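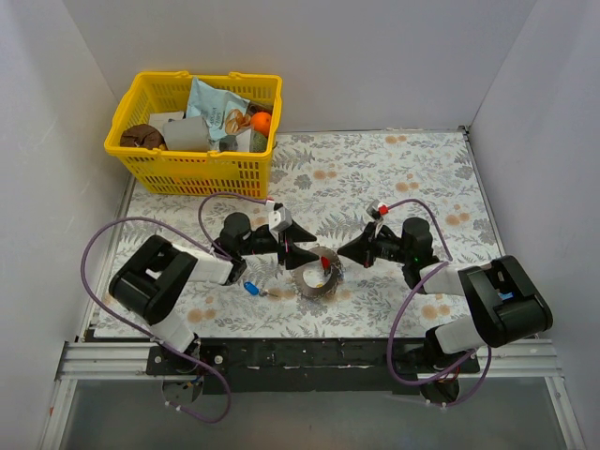
Trornunley Workshop Group
Minutes of the equipment planning meeting
Held on Aug 13, 2019 in the small meeting room

Present: workshop lead (chair), bench lead, software lead, purchasing, stores, one representative of the Renov project. Minutes taken by the office.
Apologies: finance, who sent comments in writing.

1. Minutes of the last meeting

The June minutes were agreed with one correction. Under item 4, "spare arm" should read "spare gripper". No spare arm has been asked for and none is in the budget.

2. Actions from June

Purchasing has opened an account with Galier. The first order can go through without payment in advance.

Stores has cleared the lower shelf in the parts room. It is to be kept for the two-arm bench and labelled.

The bench lead was to write a list of what is worn or missing. This was sent round before the meeting and was used for item 3.

The quote for lighting has not come back. Carried forward.

3. Two-arm bench: what needs buying

The bench lead went through the list. Both arms are fixed to the same beam along the front edge of the table, so any change to the beam means taking both of them off. The beam is scuffed and has small holes in it. The workshop lead asked if it needed replacing. The bench lead said it was sound and the marks made no difference to the work. Agreed to leave the beam out of this year's spending.

Cables were discussed at more length. The purple cables run from the modules on the grippers, over the wrists and back along the arms in wide loops, and then hang down past the front beam. The software lead would like them clipped along the arms. The bench lead is against clipping them tightly, as the wrist needs slack to turn, and would sooner have a guide on the forearm and a hook under the beam. Galier and Bolger both sell a guide that should fit. Purchasing to ask each for a sample before anything is ordered.

Grippers. The fingers are the part we expect to go through fastest now that the Renov work has moved on to packaging and small items. Agreed to buy 2 spare sets of fingers. These are to be kept in stores and signed out, not left on the bench.

Table surface. The Renov representative asked that the leaf and flower print stay for the present stage. The project wants goods handled over a busy pattern as well as over a plain one. A plain grey sheet is to be added to the list so that the two can be swapped. The bench lead asked for the sheet to be cut to size by the supplier. Our own cutting last time was not square.

4. Goods and consumables for Renov
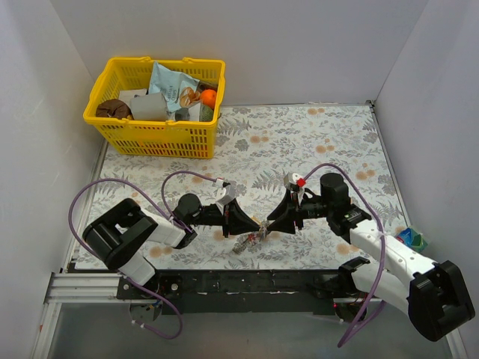 Photo: Renov project, Trornunley

The Renov representative reported on the handling work. Tasks so far have used the yellow basket with mixed goods in it, including snack packets and fruit, with single items put out on the table for both grippers to work on together. Thin crinkled wrappers are the hardest thing on the list. They take on the look of whatever is under them, and the print on the table does not help. The project would like more of these and fewer boxes.

Stores asked who pays for food items. They have been coming out of petty cash with receipts handed in late. Agreed that Renov will have its own line for goods, set at £200 to the end of the budget year, and that receipts go to the office in the same week as the shopping. Fresh fruit to be bought in small amounts and taken off the bench at the end of the day. Finance had asked in writing whether imitation fruit would do. The Renov representative said it would for some tasks, but the weight and skin are different, and the project needs both. Stores to price a small set.

The yellow basket is to be kept. The software lead asked for a second basket of a different colour and with solid sides, because the slots in the present one let the contents show through. Low cost, agreed, to come out of the Renov line.

5. Quotes received

Purchasing tabled two quotes for the main order. This covers the spare fingers, the forearm guides, a set of replacement cables, fixings and the plain sheet.

Galier: £1,061 including delivery. Lead time 6 weeks. Sheet cut to size at no extra charge.

Bolger: lower on the fingers and fixings, higher on the cables, and delivery is charged by weight, so the final sum is not known. They will not cut the sheet. Lead time is shorter but was given over the phone only.

The software lead preferred Bolger because of the shorter wait. The workshop lead said that a price with the delivery left open could not go to finance as it stands. Purchasing was asked if the order could be split, with the fingers from Bolger and the rest from Galier. This is possible but we would then pay delivery twice, and Galier's price is for the full list.

After discussion it was agreed to go with Galier if the sample guide fits. If it does not fit, purchasing is to go back to Bolger for a full written price and bring both to the next meeting. The fingers are not to be held up by this - if the guide is still in doubt at the end of the month, the fingers should be ordered alone.

6. Budget position

Finance's note was read out. There is room in the equipment budget for either quote. There is not room for either quote and the lighting as well, unless the lighting comes in low. The workshop lead asked that lighting be treated as second in order after the bench parts. Agreed.

Finance also asked for a plan for next year, even in outline. The following were put forward and will be priced later:
Replacement camera modules for the grippers, kept as spares.
A cover for the table when it is not in use.
A second bench of the same layout.

The second bench would be by far the largest cost. The bench lead said there was little point in pricing it until the floor space was settled. The Renov representative said the project would support a second bench but could not pay towards it in the present year. To be left on the list without a figure.

7. Storage and labelling

Stores reported that bolts and connectors for the bench are mixed in with general stock. People have been taking the bench bolts for other jobs. A lidded tray will be set aside on the cleared shelf. The bench lead will supply a list of sizes to go inside the lid.

Keys and other small objects used as handling items should go back in the Renov box after use. One key with a blue tag had been handed in at the front desk as lost property and has been returned.

8. Any other business

The software lead asked for the bench booking sheet to go back on the door. Agreed.

The side walls of the bench need a wipe down. Bench lead to arrange.

Actions

Purchasing: ask Galier and Bolger for sample guides; chase the lighting quote; open a Renov line for goods with finance.
Bench lead: check the sample guides on one arm; list of bolt sizes; measurements for the plain sheet; cleaning of the walls.
Stores: label the shelf and set up the tray; price imitation fruit; buy the second basket.
Renov representative: list of wrappers and packets wanted, in order of need.
Office: booking sheet; send these minutes to finance.

Next meeting to be fixed once the samples are in.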